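Search this site Search

Lantern Night at Trirkwood: speaker notes
Ó Ceallaigh Hall, evening talk, 7:30 start

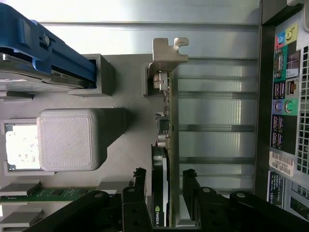 Graphics card inside an open desktop tower.

Slide 1. Welcome people, point out the exits and the tea urn. Phones on silent.

Slide 2. Where it comes from. Lantern Night is a midwinter festival, held in Trirkwood in June. Families from Uvitholm brought it with them, where it fell in December. The month changed with the hemisphere. The songs stayed the same.

Slide 3. The twelve lamps. One is lit each evening for 12 evenings, starting at the eastern end of Derau Street. The last is lit at the river. Pause for the map.

Slide 4. Food. Barley soup, flat rye bread, pickled beetroot. No meat until the ninth evening. Some households now keep the fast only on the first and last days. Mention that both are accepted.

Slide 5. The procession. Children walk in front, singers behind, neighbours join as it passes their gates. Last year's count at the bridge was 3,377. Older members remember when it was over 12 families and a dog.

Slide 6. Colours. White paper for the early lamps, red for the last three. The red was once made with beetroot dye, now it is bought in.

Slide 7. Play the recording, two verses only. The third is sung at the river and we don't play it indoors.

Questions until 9. Programmes are on the table by the door. Stack chairs afterwards, please.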